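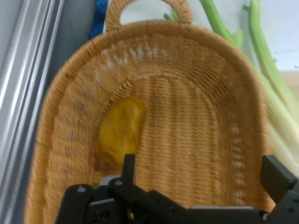 Week 4 of the course is about loss in storage, and how a small food business should measure it. By loss we mean the difference between the weight that comes into the store and the weight that goes out and is paid for. Many students think first of thieves and mice, but most of the difference is water and rot, and both depend very much on the container. A wicker basket with a band of openwork under the rim lets air pass through the side, so onions kept in one will dry on the outside and keep well, while carrots in the same basket will become soft. A closed plastic box does the opposite. Please keep this in mind when you read the Corndale case, where the same container was used for everything.

1. Three kinds of loss

Weight loss. The product is still good to eat, but it is lighter. Leaf vegetables lose water fastest, then roots, then onions and potatoes. The customer may not notice it, but the seller who bought by weight and sells by weight has lost money.

Quality loss. The product has the same weight but must be sold at a lower price. Bruises, green potatoes and sprouting onions belong in this group.

Total loss. The product goes to compost or to animals. Some shops write only this kind in their book, and then they are surprised at the end of the year that the numbers do not agree.

In the exercises you must always say which kind you are speaking of. Last year many answers mixed the first and the third, and I had to take away marks for it.

2. The Corndale case

Corndale is a growers' shop which buys potatoes in autumn and sells them until spring. In the season we study, the store received 1,714 kg of potatoes. The sales book shows 1,592 kg sold. The difference is 122 kg, or 7.1 per cent of what came in.

The compost book for the same months shows 70 kg. So we have 52 kg which nobody threw away and nobody bought. Before you say "theft", look at the storage time. A potato which stays in a cool room from autumn until February loses water every week, even when it looks perfect. 52 kg is 3.0 per cent of the incoming weight, and for a store of this type it is a normal figure.

One more remark on the calculation. Always divide by the incoming weight. If you divide by the sold weight you get 7.7 per cent for the total difference, and your result cannot be compared with the other cases in this course.

3. Air, heat and light

Air must move, but slowly. If it does not move, water collects on the coldest surface and rot begins there. If it moves fast, the product dries. In the Wanigasekara store, our second case, the fan was running day and night, and the onions were excellent while the beetroot had to be sold for soup.

Temperature should be steady. A store that is a little too warm all the time is often better than one which is correct at night and hot at midday, for each change brings new moisture onto the skins.

Light matters for potatoes more than for any other product in our list. Cover them, or keep them in a dark room. Cloth is good for this — plastic sheet is not, as it holds the moisture.

4. How to fill a container

The lowest layer carries all the others. With potatoes this is seldom a problem at the height of a normal crate, but with pears or soft squash it is. Fill low, and put the container down gently. Half of the bruises found in the Wanigasekara store were at the bottom, where the staff did not look until the container was almost empty.

Do not put new product on top of old. I know that it saves time. The old product then stays below for weeks, and one bad piece will spoil its neighbours.

Write the date of filling on a label and tie it to the handle, if there is one. Labels glued to the side fall off in a moist room.

5. Exercises for next week

a) A store receives 300 kg of carrots. After six weeks it has sold 261 kg and composted 18 kg. Nothing is left. Calculate the total difference and the weight loss, both in kilograms and in per cent.

b) Explain in five or six sentences why the beetroot in the Wanigasekara store became soft and the onions did not.

c) Choose a product from your own kitchen. Weigh it today and again after seven days, in the same place and on the same scale. Bring both numbers, and write down what kind of container you used and whether it was covered.

Answers to a) and b) should be handed in on paper before the lecture. For c) a few notes are enough, we will discuss them together.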